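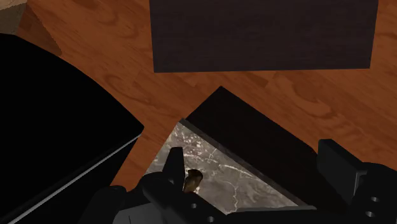

Wooden Floor, Wrist View

A small brown object stands close to the left finger, with the gray marble surface behind it. The dark slab is on the other side, and the wooden floor is simulated like everything else.

About this gallery

On this page I collect views from our remote control sessions at Drakoteck. The operator moves a hand controller, the simulated arm follows, and each session is saved as one demonstration for the learning program. We call the project Ciritz. It started in June with two operators, and now we are four.

The wrist view is the one our operators use most when the fingers come near an object. It is not easy in the first days – the whole picture turns when you turn your hand. Apolinar Trujillo, who trains the new people, asks them to practice almost three hours before they record anything. I needed more.

If you would like to try the controller, please write to me through the contact page.

Page updated Tuesday, October 15, 2024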